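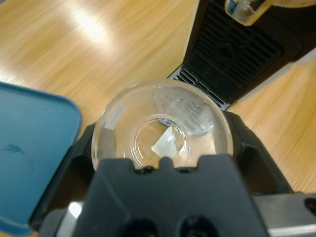 Tomstead residents in the hill neighborhoods will see lower water pressure at night starting Wednesday, as the town begins replacing the old main under Dukeck Road.

The work will run from 8 p.m. until early morning on weeknights and is expected to last into March. Crews will shut down one block at a time. Most homes will still have water while the work is going on, but people on upper floors may notice a weak flow from showers and kitchen faucets. Service should be back to normal by the time most people get up.

The pipe is cast iron and has broken twice since last spring. The second break flooded the parking lot behind the Sonside branch library and left the elementary school without water for most of a day. Repairs both times were made with clamps, which the water department has described as a stopgap.

"We can keep patching it, but every patch puts strain on the next joint down the line," said Maëlys Roussel, the town's water superintendent. "The pipe has done its job for a long time. It needs to come out."

The new main will be wider than the old one and will tie into the Nambiar pump station at the bottom of the hill. That connection is the part of the job most likely to affect people outside the work area. When it is made, water for the whole Sonside district will be fed from the upper tank alone, and the department will ask people to hold off on watering lawns and filling pools until it is finished. Notices will be hung on doors 2 days ahead.

In all, 300 homes and a small number of businesses get their water directly from the section being replaced. Those customers will also have the short pipe between the main and the sidewalk valve replaced at no charge. The line from the valve to the house belongs to the owner, and the town will not dig it up unless the owner signs a form. Forms are available at the front desk of the town hall and at the library.

Owners who don't know what their own line is made of can ask for a visit. An inspector will look at the pipe where it comes into the basement or crawl space, and the visit is free. Roussel said the department would like to hear from anyone whose house was built before the subdivision went in, as the town's records for those lots are thin and in a few cases missing.

Some discolored water is likely in the days after each block is finished. Shutting off a main and turning it back on stirs up rust and fine grit that has settled in the pipes over the years. The department says to run the cold tap closest to the meter until the water looks clear, and to leave the hot tap alone until then so the grit doesn't end up in the water heater.

The screens on faucets should also be unscrewed and rinsed. The same goes for anything with a small filter or valve in it, such as a refrigerator ice maker, a washing machine hose or a coffee maker with its own tank.

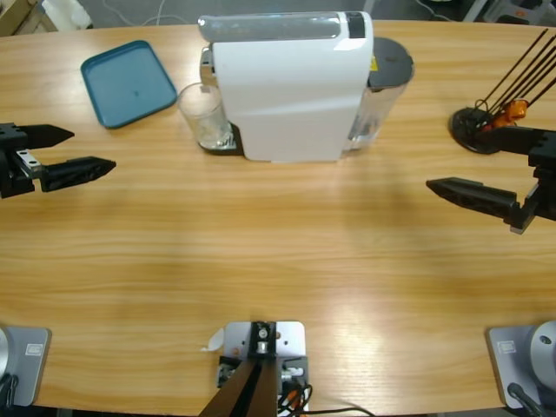
White laundry should wait until the water has cleared. Rust stains set in the dryer and are hard to get out afterward, and the town does not pay for damaged clothes. Residents who get a load stained can pick up a small packet of rust remover at the town hall while supplies last.

If a boil notice is needed, it will go out by phone and will be posted on the doors of the affected homes. None is planned for the regular block work. One is possible for the pump station connection, depending on how long the pipe is open, and Roussel said the department would rather issue one and lift it early than wait on test results.

Traffic on Dukeck Road will be down to one lane at night between the library and the fire station, with flaggers at both ends. The bus stop in front of the library will move across the street for the length of the job. Parking will be banned on the downhill side after 6 p.m., and cars left there will be towed to the lot at the public works yard – the town is waiving the tow fee for the first week only.

Several people at last month's council meeting asked why the work couldn't be done in daytime. Roussel told them that the school and the medical offices on the lower block made a daytime shutdown hard to manage, and that the night schedule was also what the contractor had priced. The noisiest part, cutting the pavement, is supposed to be finished by 11 p.m. each night.

Steel plates will cover the trench during the day. Drivers are asked to slow down over them, and cyclists may want to use the path along the creek until the road is paved. Final paving won't happen until the weather warms up, so the patch over the trench will be rough through the end of winter.

The council approved the contract in the fall on a 3 to 2 vote. The two members who voted no said they backed the replacement itself but wanted it put off a year and combined with the sewer work planned for the same street. Money for the job comes from the water fund, and no rate increase is tied to it. A separate request to replace the side-street mains off Dukeck Road has been sent back to the department for new estimates.

Questions about the schedule can be taken to the water department window at the town hall on weekdays.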